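About Skolent Property

Skolent is a small real estate office over the bakery on Mikkelsen Street in Lestdale. We sell houses, we rent out apartments, and we smell faintly of cardamom until noon. Clients have mentioned it in reviews, mostly in a good way.

Malou Thoroddsen opened the office after years at a bigger firm where every closet was a "flex space." She wanted to write listings that said closet. Bjartur Bach joined her 3 years later, having bought a house through her and complained so thoroughly about the paperwork that she offered him the job of fixing it. He did. Our seller packet used to run 40 pages and now fits in a regular envelope.

We've closed 300 sales since then, most of them in Lestdale and out along the Grinudness shore road, where the views are wonderful and the basements need a frank conversation. We will have that conversation with you before you make an offer — usually while standing in the basement.
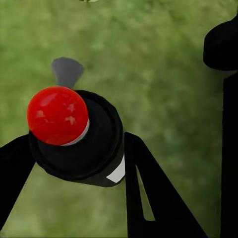
Do you handle rentals as well as sales?

We handle both. Malou looks after sales, and Bjartur runs the rental side, which covers year-round leases in town and a few furnished places in Grinudness from September on, when the summer people go home and the rents come back to earth.

We keep two open house slots every Sunday. Come to either one, even if you're only there to look at your neighbor's kitchen. Half of Lestdale does, and a fair number of them have ended up listing with us.

The office is up the stairs on the left. The bell sticks, so knock.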